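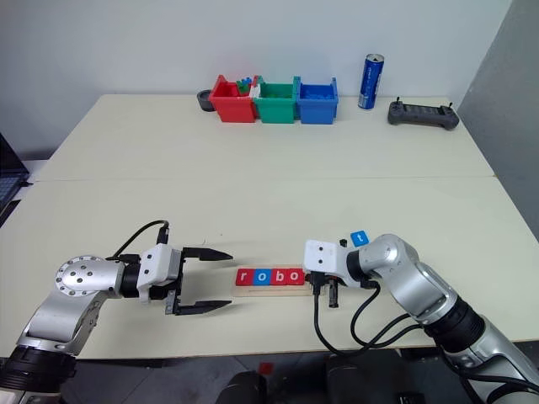
I gave up on sorting by color in July. My brother and I had almost 1000 loose bricks from our childhood, all in one duffel bag, and color seemed like the obvious way to start. It looks nice on a shelf. Then you need one small hinge piece in blue and have to dig through every other blue piece to find it.

Now I sort by shape. Plates go in one drawer, slopes in another, and anything with a pin or a clip gets its own box. I bought the drawers at Rind, the 20 slot kind, and I'm using 10 so far. Wheels are still in a coffee can.

It takes me 30 minutes most evenings with the radio on. The windows and doors are next. I have no idea where the flags go.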